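Por qué la madera tiene rayas (y qué anda contando con ellas)

Sección: Preguntas que se hacen en la mesa

Seguro que alguna vez, mientras esperabas a que se enfriara la sopa, has seguido con el dedo las rayas de la mesa. Los mayores lo llaman «distraerse». Nosotros lo llamaremos investigación.

Esas rayas se llaman veta, y son el diario de un árbol. Un diario bastante aburrido, todo hay que decirlo, porque los árboles salen poco. Pero se entiende muy bien cuando sabes leerlo.

Todo empieza debajo de la corteza. Allí hay una capa finísima, el cámbium, que fabrica madera nueva. En primavera, con agua de sobra, trabaja deprisa y le sale una madera clara y blanda. Cuando llega el final del verano va más despacio, y la madera queda oscura y apretada. En invierno se echa a dormir. Una banda clara y otra oscura forman un anillo, y un anillo es un año entero de la vida del árbol.

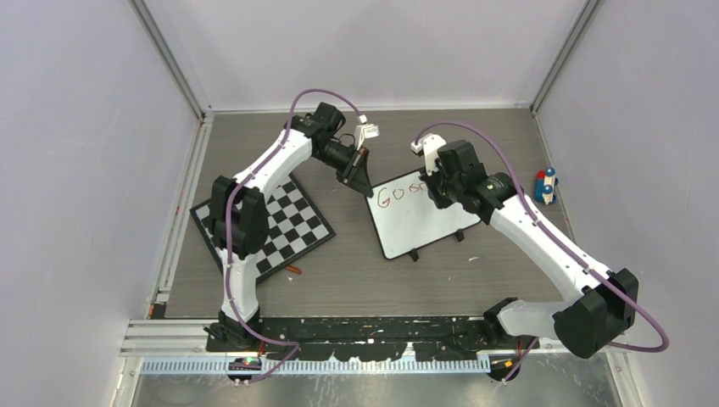
Ahora bien, si los anillos son redondos, ¿por qué en las tablas vemos líneas largas? Por culpa de la sierra. Si cortas el tronco como un salchichón, salen círculos. Si lo cortas a lo largo, como una barra de pan para el bocadillo, los círculos se convierten en rayas. El dibujo gusta tanto que se pone en todas partes, también en gris, como en ese panel del suelo con su veta, entre paredes pálidas. Y hasta un tablero de ajedrez puede llevar veta en sus casillas, aunque el caballo no se fije.

En el bosque de Olmont hay un roble caído que tiene 108 anillos. Los 18 primeros son anchísimos: de joven tenía luz y comía como un adolescente. Después vienen 2 tan delgados que hace falta lupa. Fueron años de sequía, y el roble lo apuntó sin quejarse. En el museo de Penstead guardan una rodaja de otro que vivió 300 años y que los visitantes tocan a escondidas, justo debajo del cartel que dice «No tocar».

¿Y los nudos, esos ojos oscuros que parecen vigilar si te acabas la verdura? Son el sitio donde nacía una rama. El tronco siguió engordando y se la fue tragando poco a poco, con mucha educación.
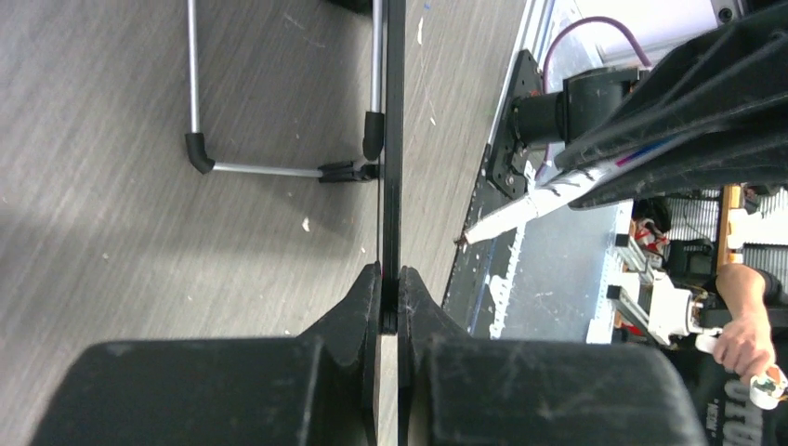

La veta también sirve para saber por dónde es fuerte la madera. Las fibras son como un manojo de espaguetis crudos: separarlos es fácil, pero partirlos todos de golpe cuesta mucho más. Por eso la leña se abre a lo largo. Para encontrar la dirección de la veta, mira hacia dónde corren las rayas, que no siempre van rectas respecto a ti: en la mesa gris de la foto cruzan en diagonal. Si fuera un tronco, por ahí tendrías que meter el hacha. (No metas el hacha en ninguna mesa.)

Un truco para detectives: hay muebles que solo llevan la veta impresa, como una camiseta. Busca dos trozos con el mismo dibujo exacto, nudo incluido. Ningún árbol se copia a sí mismo; las imprentas, en cambio, lo hacen sin ninguna vergüenza.

Para hacer en casa: pon un papel sobre una tabla vieja y frota con un lápiz tumbado. Si aparecen las rayas, la veta tiene relieve. Pregunta antes de quién es la tabla. Y el papel.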